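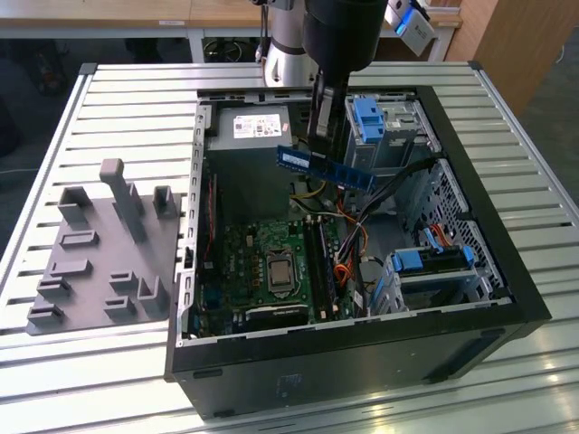 Desktop Computer Service: Safety and Inspection Checklist
Memory replacement, tower units

Site: Hutapea Service Center, hardware room
Unit: asset 472, desktop tower
Work requested: replace memory module
Date of inspection: 2021-04-24
Inspected by: Juwita Ngui
Reviewed by: Tetsuya Miyazaki

Ratings used: Satisfactory, Needs Attention, Not Applicable.

Section A. Before opening the case

A1. Power cord disconnected at the wall and at the unit. Satisfactory.
A2. Power button held down after disconnection. Satisfactory.
A3. Asset number matches the work order. Satisfactory. Comment: the order from the Talari office gave the correct number but the wrong department. Corrected by hand and initialed.
A4. Data backup confirmed by the unit's user. Satisfactory.

Section B. Case open

B1. Tower laid on its side on a stable surface, with the side panel removed. Satisfactory.
B2. Side panel stored where it cannot fall or be stepped on. Needs Attention. Comment: the panel was left leaning against a cabinet near the door. Panels are to be stored flat on the lower shelf.
B3. Power supply label legible. Satisfactory.
B4. Power wires and drive cables free of cuts or exposed metal. Satisfactory. Comment: the colored power wires cross the middle of the case. They are to be kept away from the memory slots during the work and checked again before closing.
B5. Drive bay clips and latches unbroken. Satisfactory.

Section C. Memory module and slots

C1. Replacement module matches the type listed on the work order. Satisfactory.
C2. Module held clear of the gold contacts. Satisfactory.

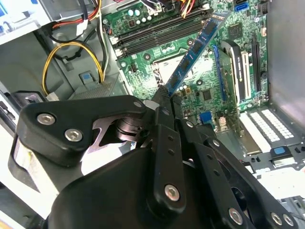

C3. Slots free of dust and foreign matter. Satisfactory.
C4. Retention latches open fully before insertion and close without force. Satisfactory. Comment: if a latch does not close, the module must be removed and aligned again. Pressing harder on one end is not permitted.
C5. Expansion card secure in its slot. Satisfactory.

Section D. Closing and test

D1. No loose screws or tools left inside the case. Satisfactory.
D2. Full memory amount reported at startup. Satisfactory.
D3. Memory test completed without errors. Satisfactory. Comment: 2 passes run, as required by the Osden service procedure.
D4. Removed module bagged and labeled. Needs Attention. Comment: bagged, but the label did not show the asset number. Label replaced during review.

Follow-up

Items B2 and D4 are to be raised with hardware room staff. Both will be checked again at the June inspection. The completed form is to be filed with the Jadia maintenance records.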